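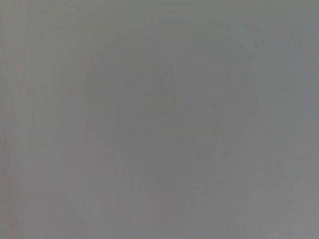
Laundry in Alitgate

Laundry in Alitgate has been, for most of the history of the town, a work done in common. Alitgate lies on the lower bank of the river Hoani, where the water is soft and leaves little lime on cloth. The article treats the washing, drying and folding of household linen in the town and in the neighbouring district of Willasia.

Wash-houses

The first public wash-house was built beside the Hoani bridge. It had 4 stone basins, fed one from another, so that the cleanest water was always in the highest basin and the soiled clothes began in the lowest. A second house was opened later in Willasia, on higher ground, but it suffered from weak supply in summer and was often closed. Both houses charged by the basket. Residents of Irkix Street, who lived nearest to the bridge, had the right to wash without payment in December, when the water was coldest and few others came.

The bridge house still stands. Its roof was replaced and 2 of the basins are now planted with herbs.

Dark and light cloth

A custom of the town was to keep dark cloth fully apart from light cloth, also in drying and folding. The usual dyes of the region gave strong colour but did not hold well, and one dark piece could spoil a whole basket of sheets. Dark things were therefore washed last and dried in the shade, turned inside out.

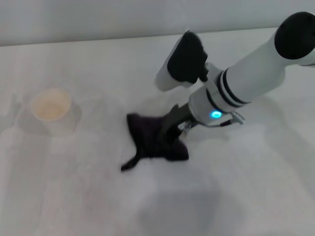
The habit remained after better dyes arrived, and older households in Willasia keep a separate line for dark cloth even today. Vinegar was added to the last rinse to fix the colour. How much it helped is disputed, but the smell was considered as a sign of a well-kept house.

Folding

Sheets were folded in 3 along the length and afterwards in half, which fitted the narrow shelves of the local cupboards. Small cloths were rolled. Ironing was kept for table linen and collars, as fuel was expensive.

Decline and present day

Piped water reached the town centre before it reached Willasia, and the wash-houses lost their customers in the same order. The bridge house closed on 6th October, at the end of a season in which only 600 baskets had been paid for. A small laundry on Irkix Street took over its mangle and its price board, and both can be seen there during opening hours.

See also

Hoani bridge
Willasia water supply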